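December, workshop notebook, second pot of tea

Back on the old camcorder we bought for the Wenside job. Irén had first go at it this morning and left me her notes on the bench, bless her, so I'm carrying on from where she stopped.
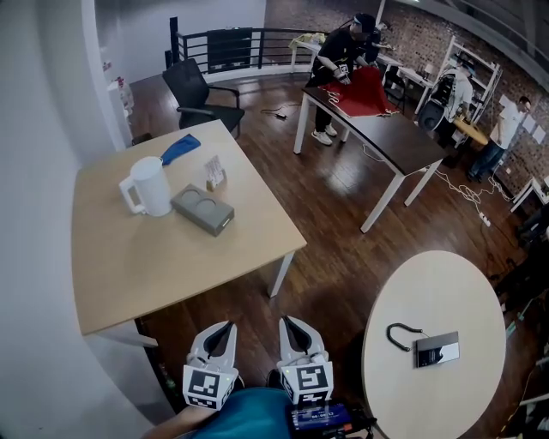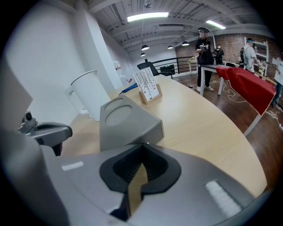
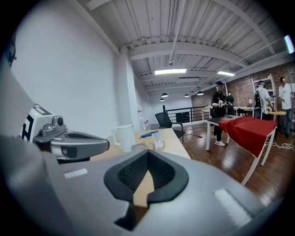

Photos: Norbert Fodor

The fault is still the same one: picture lovely, sound drifting behind it the longer you let it run. On a ten-minute take it's only a frame or so and you'd never notice, but by 80 minutes Imad was clapping his hands and hearing it well after he saw it! Tried the Saveck card first, then the Farkas one, no difference between them, so I think we can stop blaming cards.

Then I set it to 25p and left the separate recorder (the Cendale) running next to it at 48k. Clip came out 12 frames long against the recorder. Dezső reckons the camera's clock is a touch off, and I'm coming round to his way of thinking, though I'd like to see it do the same from cold.

Hours on the meter: 2,036, more than the seller let on, but the zoom is still smooth as butter and I'm very fond of the colours.

Still to do: repeat on mains, borrow Mohammed-Awal's sync box, find the missing lens cap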